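4.2 Booking, waiting and the guided day

The second part of the study dealt with the hours before a tour begins. Guided outdoor holidays are most often judged by what takes place on the trail or the water, and earlier work has treated the booking and the morning briefing as matters of administration. The material gathered at the two sites, Mallico and Estura, suggests that this view should be widened. Guests who had received a clear account of the day in advance asked fewer questions at the meeting point, and the guides were able to leave at the stated hour.

At Mallico, a single operator runs snowshoe walks in winter and canoe trips from May until September. Bookings are taken by telephone and through a shared system named Proserero, which also sends the guest a list of clothing and a map of the car park. At Estura, bookings are made in person at the lodge, usually on the evening before. The two sites therefore differ in the time that guests have to prepare, and this difference was kept in mind when the answers were compared.

A total of 1,380 booking records were examined. Of these, 105 had been changed at least once by the guest, in most cases to move the tour to another day. Changes of this kind were more common at Mallico, where the period between booking and departure was longer. Weather was the reason given most often, followed by the age of children in the party. The records do not show whether guests who moved their tour would otherwise have stayed away, and no claim is made on this point.

Interviews with guests were held indoors, in the rooms where they waited between breakfast and departure (Figure 2). Each lasted between ten and twenty minutes and followed the same set of questions.

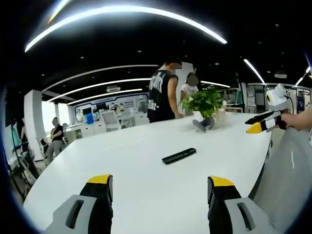 Figure 2. Table with a remote control.

Steinar Kirkegaard, commenting on a draft of this section, held that waiting should not be counted as lost time at all. In his view, guests who sit together for half an hour before a canoe trip "are already on the tour", and a guide who joins them early will learn who is nervous, who has paddled before and who would rather not share a boat. He added that a written list can't do this work, however well it is drawn up.

The interviews give some support to this remark. Several guests at Estura recalled the talk over coffee more readily than the safety briefing that followed it, and two could name their guide but not the lake. Guests at Mallico, who met their guide only at the car park, spoke more about equipment - boots, gloves and the fit of the life jacket in particular. Ásgeirsdóttir has described a similar pattern among riding parties and links it to the size of the group. Group size was not recorded in the same way at both sites, and the present data cannot settle the question.

Price was raised less often than had been expected. Where it was mentioned, guests tended to compare the tour with other outings of the same length and seldom with the cost of their stay as a whole. The answers on price are treated separately in Section 4.3, together with those on cancellation terms.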